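Ticket 1545 – Clivgate bench cell, kettle and loose items inside arm reach
Status: open, waiting on site
Opened: October 2025
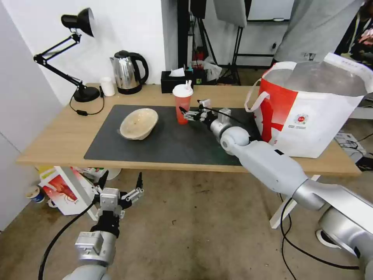 Clivgate bench, right hand reaching towards the lidded cup on the mat.

Reported: run stopped by the operator. The Nolent bench rule says only task items may be on the table while the arms are live. Kettle, desk lamp, paper cup, tissue box and a shopping bag were all on it.

Checked against the rule sheet (June issue):
Task items on the mat – OK, bowl and cup.
Mains appliances off the table – fail, kettle and lamp.
Lamp cord clear of the tabletop – fail.
Floor clear under the table – fail, box and small cup.
Person outside the marked line – can't confirm. Someone is standing behind the bag end, and the line isn't in view.

Action 1: kettle and lamp to go on the side shelf, at least 200 mm beyond full reach. Site measured 149 mm at the first try, so move the shelf.
Action 2: tape the arm cables down where they cross the floor.
Action 3: repeat the stop test on both arms, 2 passes each, and attach the log.

Note from Marchand: Omine uses the same sheet but allows a lamp if it is clamped. Not adopted at Clivgate – the rule stands as written until the next issue.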